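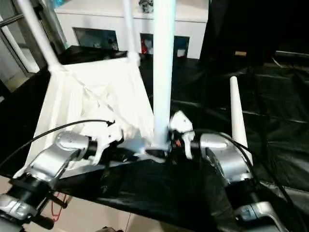
Lo que aprendí viendo florecer Stillthorpe

Confieso que fui a Stillthorpe por los bollos. Me habían dicho que en marzo el pueblo abría sus jardines traseros, que se pagaba una entrada única y que en casi todos te daban té. Y sí, me dieron té (demasiado), pero volví a casa con tierra en los zapatos y unas ganas tremendas de arrancar el césped.

La ruta son 14 jardines y se hace a pie en una mañana larga. Yo tardé el día entero porque me paro en todo. El primero, pegado a la antigua fábrica Drendeck, es una franja estrechísima llena de narcisos enanos y eléboros, con un ciruelo guiado contra el muro. ¡Contra un muro que mira al norte! Pregunté cómo lo hacían y me hablaron de compost durante media hora.

Semillas, trueques y un poco de envidia

A mediodía hay intercambio de semillas en el patio de la escuela. Llevé 2 sobres de caléndulas y salí con habas, malvarrosas y una amapola que allí llaman Szekeres, de un rosa casi gris – no la había visto en ningún catálogo. También traje un esqueje de grosellero envuelto en papel de periódico, que viajó en mi regazo todo el camino en autobús.

El jardín que más me gustó queda ya en la carretera de Ulcombe. No tiene nada raro: prímulas, un banco, un manzano viejo y 60 macetas de tulipanes todavía cerrados. Me senté 20 minutos y se me pasó la hora de la comida.

La próxima apertura es el Friday, March 28, 2025. Llevad botas y una bolsa grande para los esquejes.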